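3.2 Setup and upkeep of the hand-held grippers

Each recording station at Draltness uses a pair of hand-held grippers and one head-mounted device. The operator sits with a gripper in each hand and works on objects placed on the floor or on a desk. Each gripper carries its own fiducial markers, and its position is worked out from them after recording. A marker that has shifted on its mount spoils the pose estimate, so most of our upkeep went into the mounts.

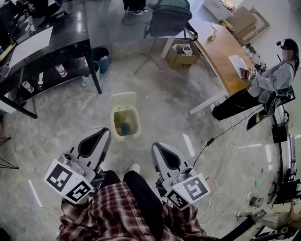
Figure 2. Head-level view of a station during a floor task with a small lidded bin. Each gripper has a marker cube near its base.

Before a session, the operator wiped the marker faces with a dry cloth and pressed on each mount by hand. Any mount that moved was taken off, cleaned and refitted. We then recorded a short calibration clip, opening and closing both grippers 2 times at full travel. A clip was accepted when the markers were found in at least 80 of its 100 test images. Otherwise the operator changed seat position and repeated the clip – in most cases glare on the marker faces was the cause.

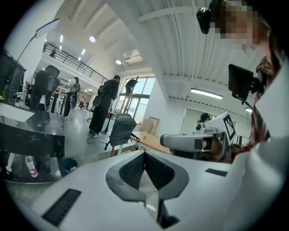
Finger pads were checked at the same time. Wear showed first at the bottom of the notch, where small objects are held, and a worn pad was replaced together with its partner on the same gripper. Tanveer Warraich kept the log of replaced parts, and Raimo Rautiainen repeated the calibration after every change. Clips recorded between a failed check and the next accepted calibration were left out of the Jaststead set.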